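Vorero Home Routines - Tips and Guidance
Laundry: moving clothes between the bed and the basket
Last revised Sun 2 June

This page is intended for households and training rooms that run the Vorero task planner on a two-handed robot. It concerns the software settings only. Care of the hands and cables is covered in the Halska maintenance notes.

Before the routine is started

Set the bed as a named surface in the room map. If a runner or throw is normally kept on it, save the map with the runner in place. Otherwise the planner may list the runner as a garment and attempt to pick it up.

Enter the basket as a movable container. Its position is then checked at the start of each cycle, and the basket may stand on either side of the bed without a new map.

Spread garments in a single row wherever possible. Items that overlap slightly are acceptable, provided that each is a different color from the one beside it. White clothing on pale bedding is the most common cause of a missed item. A darker runner beneath it is usually sufficient, and the contrast setting should be left at its default of 16.

Camera views

The planner combines one head view with a view from each wrist. The head view is used to choose a garment, and the wrist view to place the fingers. Users should open all the views in the monitor and confirm that they are live before approving a plan.

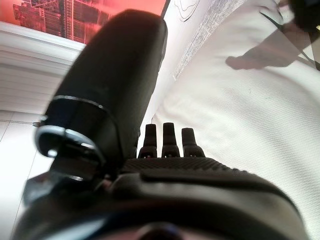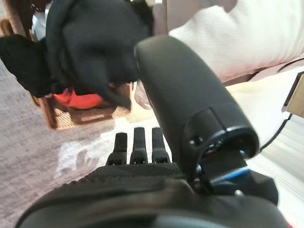
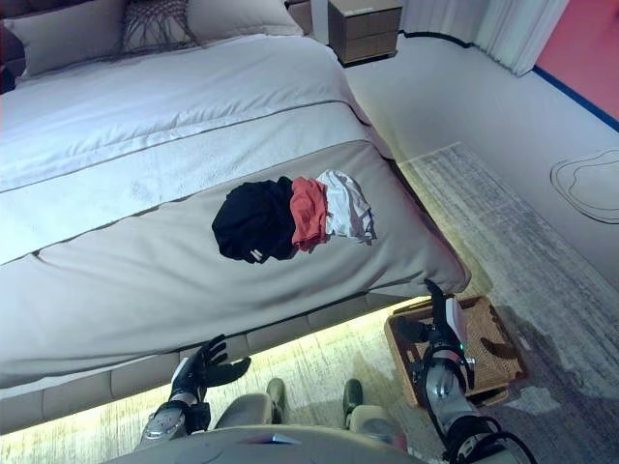

Laundry routine, bedroom at Cendthorpe. The last view shows three garments on the runner and the basket by the foot of the bed.

Adjusting the wrist views

The fingers always occupy part of a wrist view. Load the hand mask supplied for the model in use - the left and right masks are separate files - and check its outline against the live picture. A mask that is too tight will cause the planner to report a dark garment as part of the hand.

Strong light on pale floors and fabric can wash out a wrist view. Lower the exposure limit from 100 to 98 and test again before making any larger change. Curtains may be drawn as an alternative, but the room map should then be saved once more.

Grasp and release

For soft clothing, set the approach to "from above" and the retry limit to 2. A higher limit tends to push the garment along the bed. Release height is measured from the rim of the basket. Users with deep baskets should consult the Hinojosa container table, where the values are listed by depth.

If a plan is stopped partway, clear the task queue before moving any garment by hand. The planner keeps the last known positions until the queue is cleared.

Related pages: Folding towels; Naming surfaces; Reading the task log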